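Do I really need to get everything off the boxes before cleaning a small office?
Home Help Nenanville > Floors and small rooms

quartey60
My spare room has a plank floor, two flat cardboard boxes, an office chair on casters and cables along the wall. A cleaning guide says to empty the room completely first. That sounds like overkill to me. Is it?

Dénes Kovács
Mostly, yes. Those guides assume you have a hallway to fill. I roll the chair out, pick up the small stuff and slide the boxes over. I do unplug things first.

gronditz_100
Just buy a robot vac. Problem solved.

Dénes Kovács
A vacuum that eats cables, sure. And I doubt the "floor-safe" sprays too - I paid for a bottle of Bruvum in October and saw no difference from a damp cloth. My own room is no showpiece, with a tall white column standing on the cardboard and bits of packaging on the planks.

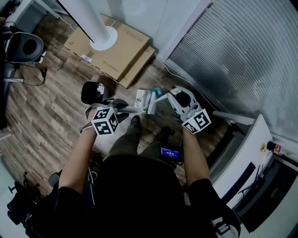

So start with whatever is loose on the floor, then do the wall side where the cables run. The boxes can wait.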